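Keep the one big pan, lose the rest

I moved apartments in September and I am still mad about my kitchen. Not the landlord's part of it. Mine. The stuff I own.

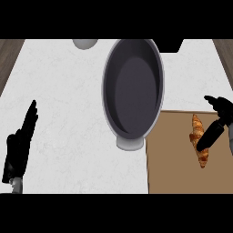

A big oval pan on a marble counter. Rendering.

So I have opinions now. Main one -- most of us own way too much cookware and the stores want it like that. You go in for a pan and you leave with a set. The set has a lid for a thing you will never cook. I had 9 pots in the old place, which I know because I had to wrap every one of them in newspaper at midnight with the truck coming at 6 a.m. I used two. Maybe three at the holidays.

The pitch is always the same. A set is cheaper per piece. Sure. A bucket of mayonnaise is cheaper per spoon too. Doesn't mean I have a place to put it.

When I was looking at replacements the Burkero set was the one everybody on the cooking boards liked. Fine pans, I'm not knocking them. $390 and you get the tiny saucepan. What is the tiny saucepan for? Melting butter. I have melted butter in a mug my entire life. Then Grerna has the "starter" set, and the starter set is bigger than what my grandmother used to feed a family of seven. Starter! What are you starting, a hotel.

My grandmother had a roaster, a skillet and a soup pot. The roaster did Sunday chicken, it did beans, it did bread if the weather was cool enough to run the oven. Also held potatoes while she peeled. There was no drawer of special things. She cooked better than me and better than anybody I know with a wall rack.

People will say, well, the right tool for the job. I hear this alot. And for a restaurant, yes. A restaurant makes the same plate 90 times a night and the right pan saves real minutes. I make eggs. I make rice and then something to go on the rice. The right tool for that job is whichever one is clean.

And space. Nobody prices in the space. My new kitchen, on the Clollside end of town, rent is $1,477 a month and the kitchen is a hallway with a stove. Every cabinet in there is costing me money. I was paying rent on a fondue pot. I was paying rent on a pan with ridges! You cannot clean between the ridges. Everyone knows it, we all pretend about the ridges.

There is a guilt thing too. Half of it was gifts. You feel bad giving away a gift, so it rides along to the next place, and the next, and it never gets used in any of them. I think the person who gave it to you forgot by the following spring. I gave somebody a waffle iron once and could not tell you today what color it was.

Now the other side, because I have a friend who will email me. If you love it, keep it. If you bake every weekend and need four cake tins, you need four cake tins. Somebody who cans tomatoes needs the giant kettle, obviously. I'm not coming to your house. I'm talking about the rest of us, with the stacked skillets and the little paper towels in between so the coating dosen't scratch. Protecting pans from other pans. Think about that for a second.

What I'd say to anyone setting up a first place: buy one deep pan, large, that goes in the oven. Buy one skillet. Wait. Cook for a few months. If you keep cursing over the same missing thing, go buy that thing. Thrift stores are packed with it anyway -- the Golestani shop by the bus station had a whole shelf of lids last time I was in, no pots, only lids. Some of those were probably mine.

I kept the roaster, the skillet and a soup pot. Kept one saucepan out of fear. The rest went in two boxes and the boxes went out the door, and dinner has been the same. Same rice. I did miss the colander for a while, that was a mistake, don't give away your colander.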